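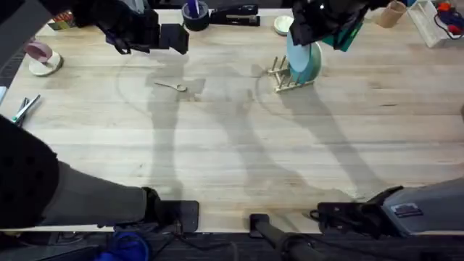

Grakville Junior Golf – progress report, winter period

To: Pascual Medina, Owino Sports Fund
From: Analyn Tiongson, program lead
Mar 3, 2021

Pascual – sorry this is short and a bit rough. Range reopens this week and I'm writing in between phone calls. Budget sheet goes to you separately. Same headings as last time so you can lay the two side by side.

Where we are

Winter block finished at the end of February. All indoor, all at the Omomgate hall, small groups, masks on, doors open (cold!). 95 kids signed up by the close of the block. Most of them are coming back for spring, a few have gone to baseball, which happens every year and we don't fight it. Some of those turn up again in the fall anyway.

Balls, nets and mats all held up. One net has a hole in the bottom corner, we've tied it and moved it to the putting side where it doesn't matter.

The nine-hole at Gisholm is drier than it was this time last year but the low end by the sixth green is still soft. Greenkeeper wants carts kept off it for a while longer. We walk, so no problem for us. Par-3 loop is open with temporary greens on two of the holes.

Coaching

We wanted 4 coaches trained by now and have three. The fourth did the classroom part and then got a new job with evening shifts, so she can't finish until summer. I'd like to keep her place open. If you'd rather we moved the money to somebody new please say so soon, next course fills up fast.

The three who finished are good. One of them came up through our own Saturday group, and the little ones follow her everywhere. She has changed how we teach chipping – everyone picks one landing spot and one club and stays with it for the whole session, instead of swapping every few minutes. Slower to get going, much less chatter. We're copying it across all the groups in spring.

Putting is still where the younger ones lose interest. Tried a ladder drill, tried team relays, relays won. Would like more holes cut in the practice green so the lines are shorter. Gisholm has said maybe.

Team matches

This is the piece you asked about on the phone, so a bit more on it.

The plan in the application was foursomes and four-ball matches against other junior programs, home and away. Away matches were not possible over the winter, no shared travel allowed, so we ran the whole thing inside the program. Split the older group into two sides, gave each side a captain, let the captains do the pairings. Closest-to-the-line on the mats, chipping to hoops, putting on the carpet strip. Not real golf but it was scored as match play and they took it very seriously.

What we learned:

Captains should be picked early. We named them on the day for the first match and it was a mess, one side took so long over pairings we lost a third of the session.

Alternate shot is hard on nervous players. Two of ours really did not enjoy it. Best ball first, then alternate shot once they know their partner.

Parents want to know the pairings beforehand. Kids don't. We're going with the kids.

Keep the score on paper on the wall. The phone app kept logging people out.

First outdoor match is planned for when the regular greens are back on the par-3 loop. Against whom is still open. I have a yes in principle from one program down the valley and I'm waiting to hear on their rules for visitors. If that falls through we play ourselves again, two sides, same captains.

Loan clubs

The loan scheme is the bit that has grown most. 20 half sets out on loan at the moment, all junior sizes. Everything we have in the middle length is out, plenty left in the shortest length. Left-handed is a gap. We have one left-handed half set and it has a waiting list.

Regripping took longer than planned. The grips came in the wrong size and had to go back. Second delivery was right. All done now apart from a handful of putters.

No clubs lost. One driver head came off in the hall and hit the radiator, no one hurt, radiator fine. It's in the incident book if you want to see it. Since then every club gets a tug on the head before it's handed over.

Money

Spent in this period: $1,766. Nearly all of it on hall hire, grips and the coaching course fees. Travel line untouched for the reason above. I'd like to ask if the travel money can be carried over to the summer, when I expect we will need all of it and then some. Need a yes or no in writing from you for our file, an email is enough.

Hall hire came in under what we budgeted as Omomgate gave us the off-peak rate for the late slots. Grips came in over, because of postage on the return. The two more or less cancel out.

Nothing has been spent on the sign for the first tee. Still waiting for Gisholm to tell us where it can go. I've asked three times now.

Things that didn't work

Online sessions. We ran them while the hall was shut and attendance dropped every week. Putting in the living room is fun once. The rules quiz went down better than the swing videos and we may keep that for rainy days.

The girls-only group started too late in the day and never got going. Moving it to right after school for spring, and Analyn's office line (mine) is on the flyer this time insted of the club's general number, which rang out most afternoons.

Feedback forms. Hardly any came back. Will try asking people at pick-up with a clipboard.

Next period

Outdoor groups start as soon as the range mats are down. Older group on the par-3 loop, younger ones on the range and practice green.

Fourth coach question settled, one way or the other.

First match on grass.

More left-handed clubs. I have a lead on a used batch from a pro shop that is clearing out its stockroom, going to look at them myself before paying anything.

Short-game day for the whole program, with roughly half the time on putting. Date to be fixed with Gisholm once they've done thier own calendar, which they promise me is soon.

What I need from you

Carry-over of the travel line – yes or no.
Keep the coaching place open or fill it.
Whether the fund wants its logo on the tee sign. If yes, please send a file that prints big, the last one came out fuzzy on the flyer.
Anyone from Owino who would like to come and watch the first match, let me know numbers so I can warn the clubhouse. Flat shoes, it's wet by the sixth.

Phone is best before noon. After that I'm on the range and don't hear it.

Analyn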